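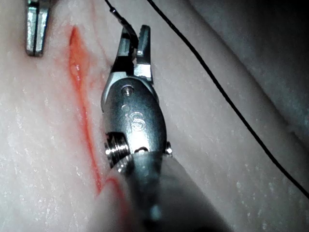 Costdale wrote in to say that a pad like this is going to look chewed up along the cut no matter what, and that I should stop throwing them away after one session. Fair enough! But it got me wondering how everyone else gets the most out of theirs, so I'm asking properly.

I've been practicing suturing for 3 months and I love it way more than I expected to. I work on a pale synthetic tissue pad with black thread, and I put red fake blood in the cut so I get used to seeing the edges when they aren't clean. Two things keep going wrong. My stitches pull through the pad when I tighten the knot, and the red gets into everything and makes the thread hard to follow. Is it the pad, the thread or me? And how close together can I make new cuts before the whole thing is useless?

Posted by Irnance
138 views

Tirnetti
Oh, this is such a fun stage to be at! I'd bet on the bites being too close to the edge. Move the needle out a little on both sides and go in straight up and down, so it takes a good deep curve through the material. If you come in at a slant you only catch the top layer, and it tears the second you pull.

Then the knot. Lay it down flat and stop as soon as the two edges touch. You really don't need more than that (I used to crank mine until the pad puckered like a drawstring bag, and I was so proud of them). Do one whole row with no red at all, just looking at the tension, and then do the same row with it. You'll see the difference right away!

For spacing I leave a finger's width between cuts and work from one side to the other. When the front is full, flip it over if your pad doesn't have a backing. I've put around 300 stitches into one pad and it was still good for knots at the end.

Mfaume
use less blood. a few drops. blot with gauze, don't wipe, wiping drags it all over the top. also black thread is fine, keep it

Costdale
Seconding the blotting. I'd add that old pads are great for the boring stuff: throw a single stitch, tie it, cut it, do it again. Keep your fresh pad for long cuts where you care how it closes. Rinse with cool water and a drop of dish soap, pat it dry and store it flat, and check the label on your fake blood first as a couple of them stain for good. Mine has a pink stripe down the middle forever now and I'm very fond of it.

Irnance
Wider bites worked!! Did a full row last night and only one tore. Trying the gauze next.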